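Inspection date: 1/10/19
Site: Nollis building, ground floor and first floor
Type: periodic check of fire exits, electrical points, kitchen and storage
Previous check: September

Marks used: **OK** = no action. **C** = comment, please read. **A** = action needed before next check.

## 1. Exits and walkways

- [x] Main door opens fully from inside without key – **OK**
- [x] Rear door opens fully – **C**
- [ ] Stairs free of stored goods – **A**
- [x] Exit signs lit on both floors – **OK**
- [x] Assembly point sign visible from the street – **OK**

Comment on rear door: the door opens, but one must push with the shoulder. The wood is swollen at the lower corner. In September I wrote the same remark and somebody has planed the top corner, which was already good. Please plane the lower one.

Comment on stairs: I found eight boxes of printed catalogs from Zimia on the first landing. They leave enough width for one person, but not for two persons passing. I was told they stay there only until the storage room is sorted. The stairs are the only way down from the meeting room, so the boxes must go also if the storage room is not sorted.

## 2. Fire equipment

- [x] Extinguishers in place and sealed – **OK**
- [ ] Extinguisher labels readable – **A**
- [x] Fire blanket in kitchen – **OK**
- [x] Alarm sounds on both floors – **C**

The label on extinguisher no. 691 (corridor, beside the coat hooks) is so much faded that I could not read the service date. The number itself is stamped in the metal, therefore I could look it up in the Gadel service book, and it is inside its period. A new label is still required. A person who takes it in an emergency should see at once what kind of fire it is for.

The alarm was tested at the panel. On the ground floor it is very loud. In the meeting room with the door closed it is weaker than I would like, but I could hear it clearly while speaking in normal voice. I keep this as a comment and I will test it again with the ventilation running.

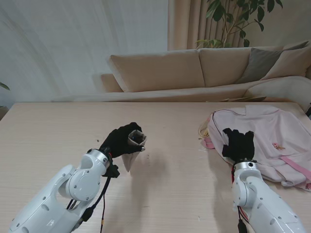
## 3. Electrical points

- [x] Main panel closed and accessible – **OK**
- [x] Sockets firm in the wall – **C**
- [ ] No extension cord plugged into another extension cord – **A**
- [x] Test button on safety switch works – **OK**

One socket behind the copy machine moves a little when the plug is pulled. It is not broken and I saw no dark marks. Tightening the two screws should be enough, with the power off at the panel.

The double extension is in the small office under the window. The first cord goes to a second cord, and on the second cord are the heater and the kettle together. This I can not accept. I have unplugged the heater and left a note on it. If the room is cold, the heater should have its own wall socket, there is one free on the other side of the desk.

## 4. Kitchen

- [x] Refrigerator temperature – **OK**
- [x] Hot water tap with warning sign – **OK**
- [ ] First aid box complete – **A**
- [x] Floor not slippery near the sink – **C**

Missing from the first aid box: burn gel, small scissors, and one triangular bandage. The list inside the lid is from the old box and mentions 19 items, but the new box has another content. Please print the correct list from the supplier Lodhi and put it in the lid, otherwise each of us will check against the wrong one.

The floor was dry when I came. The mat in front of the sink has one corner that turns up – a strip of tape under it would help for now.

## 5. Storage room

- [x] Heavy goods on lower shelves – **OK**
- [ ] Shelves fixed to the wall – **A**
- [x] Cleaning products in original bottles – **OK**
- [x] Ladder without damage – **OK**

The new shelf on the left side is standing free. The brackets are in a bag on the top of it, still closed. The older shelves are all fixed and I pulled at each of them.

The ladder has its inventory sticker again (1,513), thank you to whoever did this.

## Actions, in the order I would do them

1. Remove the boxes from the stairs.
2. Replace the double extension in the small office.
3. Fix the free-standing shelf.
4. Fill the first aid box and change the list.
5. New label for extinguisher 691.

Items 1 and 2 I would like to see finished this week. When an item is done, write your initials beside it on the paper copy at the panel, and do not erase the old comments.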